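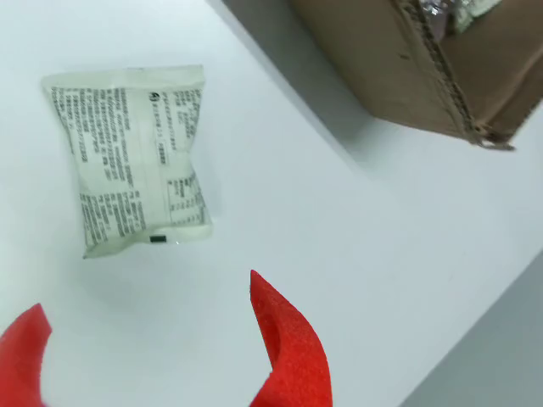
What does the Stokel Snack Box Set cover?
It covers the packing and unpacking of assorted packaged snacks in a single open cardboard box on a white tabletop, with written notes on the items, the box and the order of work.

Contents of this file
Summary
Items
The box and the table
Packing notes
Annotation
Known limitations
Files and versions
Use and contact

Summary
The Stokel Snack Box Set consists of 436 recorded episodes of snack foods being placed into, taken out of or rearranged within a cardboard box. The item list contains 47 entries. Each episode is accompanied by a short text record stating which items were in use, the target arrangement and the result as judged by a reviewer. The set is intended for work on packing order, on the recognition of soft and crinkled packaging, and on the description of mixed household goods.

The set does not address nutrition, taste, pricing or consumer preference. Product names are recorded only where they were needed to tell one item from another, and their presence should not be read as a recommendation.

Items
Items were chosen to give a mixture of sizes, colours and degrees of stiffness. They fall into the following groups, which are used in the item list and in the text records.

Small packets. Single-portion packets with sealed ends, light enough to shift when a neighbouring item is moved. Several carry fine print over most of one face.
Medium bags. Crinkled bags that keep some air and change shape when pressed. Bags in warm colours such as peach and orange belong to this group, as do some darker ones.
Large clear bags. Transparent or partly transparent bags with a printed label. Labels in this group are mostly in Korean.
Biscuits. Round chocolate cookies and rectangular wafers, entered under their own item numbers.
Small wrapped items. Pieces in plain or cream wrappers that are easily hidden beneath larger bags.

Item numbers are permanent. Where a product was replaced by another of the same kind, the replacement received a new number and the former entry was kept in the list and marked as withdrawn. Users comparing version 1 with version 2 should consult the withdrawn entries before assuming that an item is missing.
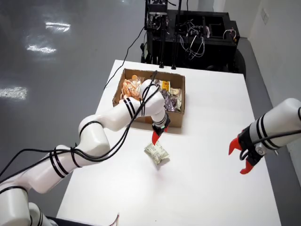 Girov, May — The second round of packing was completed this month, and the text records for it have been merged into the present version. The first round was prepared at Druvov and used a shorter item list. The two rounds share the same record format and may be used together, although the field "round" should be retained in any derived table.

The box and the table
A plain brown corrugated box is used with the top open. Box edges are rough in places and small pieces of card may hang from a corner. Boxes were not trimmed between episodes, and a box was retired only when a side wall would no longer stand unaided. The condition of the box is given in the field "box_state" as sound, worn or torn. "Torn" refers to the walls and corners and says nothing of the contents.

The table surface is white and matte. Pale packets are therefore harder to separate from the background than the cardboard or the coloured bags, and users working on outlines should expect lower agreement between annotators for cream and off-white items. The position of the box on the table was allowed to vary, as was its angle. No marks were made on the surface to guide placement.

Packing notes
Instructions for each episode were drawn from a set of 10 short task sentences. They are given in full in the file of task sentences, and typical wording is as follows:

Put the small packet in the box.
Take the small packet out and leave it on the table.
Move the large bag to the back of the box.
Place the yellow package against the wall of the box.
Clear a space at the front corner.

No fixed layout was required unless the task sentence named one. In practice, larger bags tended to be laid diagonally, with smaller wrappers tucked beside them. An item counts as packed when it rests wholly within the walls of the box or when it rises above them but is supported by the contents. An item lying across an edge is recorded as "partial". Reviewers were asked not to correct a partial result to a packed one on the grounds that it was nearly there.

Biscuits call for some care in reading the records. They are
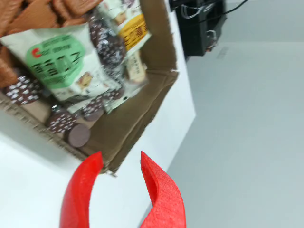
entered in the list as individual items where they can be told apart, and as a stack where they cannot. A stack has one item number however many wafers it contains. Cookies lying partly beneath a bag are marked "occluded" and are kept in the record for the whole episode, including any part of it in which they are out of view.

Annotation
Every text record was written by one annotator and read by a second. Where the 2 readings differed, both were kept, and the field "agreed" was set to no. Colour words follow everyday usage and were not matched to a chart. Annotators were permitted to write "unclear" in any field, and did so most often for the contents at the bottom of the box.

Labels were copied only when they could be read in full. Korean text is given in the original script, with an English gloss for the type of snack where the annotator was confident of it. Fine print on small packets has not been copied.

Known limitations
The range of goods is narrow. Jars, tins and bottles are absent, and results should not be extended to heavier groceries without further work.
Packaging becomes more crumpled with handling, and the records do not state how often a given packet had been used.
Reviewers differed in their treatment of items resting on top of a full box. The definition given under Packing notes was settled after the first round, and the Druvov records were revised to match it.
The episodes are unevenly spread across the task sentences. Placing a packet in the box is the most common task by a wide margin — rearrangement tasks are few.

Files and versions
readme.txt: this file
items.csv: item list, including withdrawn entries
tasks.txt: task sentences
records.csv: text records, one row per episode
changes.txt: corrections made between version 1 and version 2

Episode numbers are not consecutive. Gaps mark episodes removed at review, and the numbers will not be issued again.

Use and contact
The set may be used for research and teaching. Publications should cite it as the Stokel Snack Box Set and give the version number. Redistribution of the item list on its own is permitted provided that the withdrawn entries are left in place.

Corrections should be addressed to Darcy Brunton, records editor, Stokel, quoting the episode number and the field concerned. Proposed additions to the item list are held for the next version, which will be prepared under the working title Macedo.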